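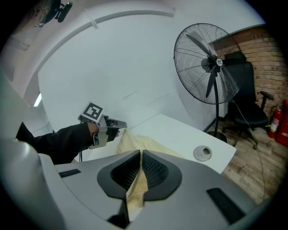

Cream-colored fabric with a fine grid texture.

Counted-thread embroidery

Counted-thread embroidery is any kind of needlework in which the stitcher counts the threads of the cloth before placing each stitch. The pattern is not drawn on the fabric. It lives on a chart, or in the worker's head, and the weave itself does the measuring. Cross-stitch is the best known form, but the family is wonderfully large and takes in blackwork, Hardanger, Assisi work, pulled thread work and many regional styles.

Fabric

The cloth needs threads that can be seen and counted. Evenweave linen and cotton have the same number of threads per inch in both directions, so a square on the chart comes out as a square on the cloth. Block weaves group their threads into small bundles with clear holes at the corners, and these are a joy for beginners. Fabric is sold by its count: an 11-count block weave has 11 squares to the inch, while a 25-count linen is usually worked over two threads, giving stitches only slightly smaller than those on the block weave. White and cream are the traditional grounds, though dyed cloth is common now.

Main types

Cross-stitch builds pictures from small X shapes, with the top arm of every X normally slanting the same way. Blackwork uses straight stitches, classically in black silk on white linen, and can produce amazingly rich shading from very simple repeats. Assisi work turns the usual idea around by filling the background and leaving the figures bare. In Hardanger, blocks of satin stitch hold the cloth firm while threads between them are cut and drawn out, and the open bars that remain are wrapped or woven.

The Plorkumcombe bands

One lively local tradition is found in Plorkumcombe, where long narrow bands were stitched for towel ends and shelf edges. Most of them repeat one motif, called the gate, over a width of 9 stitches. Zahira Govindasamy's study The Gate and the Hedge sorts the surviving bands into seven groups by border. Her dating of the oldest group is disputed by Maximiliano Collado, who places it a generation later on the evidence of the thread. The largest collection is in the museum at Urnley, which shows its most fragile pieces only in December.

Charts

A chart gives one symbol or color to each square. Early printed pattern books used black blocks on a plain grid, and many of their designs are still stitched today. Pui-shan Fung's redrawn charts of the Plorkumcombe bands keep the original mistakes, including a gate with a missing post that later workers copied faithfully.

See also: Needlepoint, Sampler, Drawn thread work, Evenweave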